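Two-arm table build, stuck on markers into a cup

benchfern
Long post, sorry in advance. I've been building a two-arm setup in our shared workshop with Reiko Ueda since April, and I'd love some eyes on it before I do something expensive. The goal is dumb on purpose: pick up the markers from a white table and stand them in a paper cup. That's it. Both arms came secondhand from Clateck (the surplus place, not the tool people), and the grippers match, so whatever I learn on the left one should carry over to the right one. Should!

My trouble is the cup. It weighs nothing. If a marker so much as kisses the rim on the way down, over it goes. Reiko wants to glue it to the table and I think that's cheating — we have been having this argument since Monday.

We use Forum cookies to keep you logged in and remember your settings. By continuing to browse you accept this. Manage preferences | OK

slowtorque
I'm with Reiko. Glue it, get the motion right, unglue it later. You've got two unknowns at once, and one of them is a paper cup.

benchfern
But then I'm tuning against a cup that doesn't exist! The whole point is that it moves when you do it wrong.

junpei_a
Junpei Amano here, I did the wiring help on the old Besto arm thread. Before anybody glues anything, how are you routing the gripper cables? On mine the loop was stiff enough to nudge the fingers near the end of the wrist rotation. Took me 3 weekends to find. Can you post the left one from the side, and something showing both arms?

benchfern
Sure. Left gripper with the cable loop under it first, then both arms over the table with the marker held up by the cup.
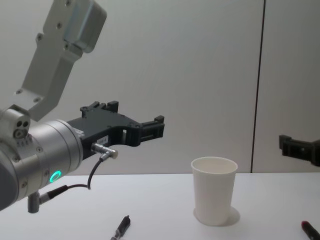
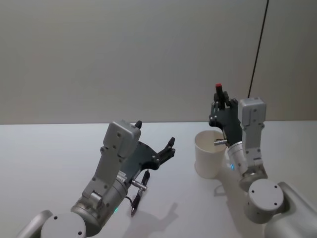 1. Cable loop
junpei_a
Okay, that loop is better than I feared. It's got a gentle curve and the connector on the gripper is a right angle, so you're not fighting a stiff plug. What I don't love is how low it hangs. Run the wrist through its full travel with the power off and watch the bottom of the loop against the table. I ended up putting in a longer cable and giving it one soft tie near the wrist.

benchfern
Ooh, I never tried that with the power off. The left one has brushed the table a couple of times when I picked up low and I blamed the height offset. Adding it to the list.

oldsolder
Don't tie it. I tied mine and the connector started working loose after 90 cycles. Let it hang.

junpei_a
You tied it tight though, I remember that thread. Soft tie, with slack on both sides. We are never going to agree on this one, are we.

2. Approach angle
slowtorque
Looking at the one with both arms, your right wrist is awfully close to the cup. The connector on that side overlaps the opening from where I'm looking. Might just be the viewpoint, but I'd want to know what clears what before I touched the grip code.

benchfern
Yes!! That's the bit I can't judge on screen either. From overhead it looks like a collision and from the side there seems to be room. I've been going in with the wrist low because the marker wobbles when I hold it up high by the end.

slowtorque
Then grip lower on the marker and come in from higher up. You want the marker to be the first thing over the cup, with the hardware well behind it.

hex_and_hum
Disagree a little. A lower grip leaves less marker sticking out under the fingers, so the jaw ends up at the rim before the marker is in. I'd keep the high grip and slow the last part way down. Mine drops at a crawl and it looks silly but the cup stays put.

benchfern
Depends which end you call low, lol. I've been measuring from the red end because that's the easiest color for the camera to find. So "high grip" for me means close to the red. I should have said that up front.

hex_and_hum
Ah, then we may be saying the same thing. Red end up, fingers near it, long part hanging down?

benchfern
That's the one.

3. To glue or not to glue
oldsolder
Drop some washers in the bottom of the cup. It can still tip if you really hit it, so you're not kidding yourself, but it won't fall over when somebody opens the workshop door.

slowtorque
I can live with washers.

benchfern
Reiko just read this over my shoulder and says washers are glue for cowards. I'm doing it anyway, 8 of them out of the Destholm bin. Then power-off wrist travel, then hex's slow drop. I'll keep the speed as it is for the pick part so I only change one thing there.

junpei_a
Log every drop, even the boring ones. And post the numbers for both arms separately, please. Matching grippers don't mean matching wrists. My left and right never agreed until I redid the zero on both.

benchfern
Will do. Does anyone have a zeroing routine they like? The one in the Hayashi script assumes a single arm and I'd have to pull it apart.

hex_and_hum
I've got one, it's ugly but it handles two. Sending it to you tonight.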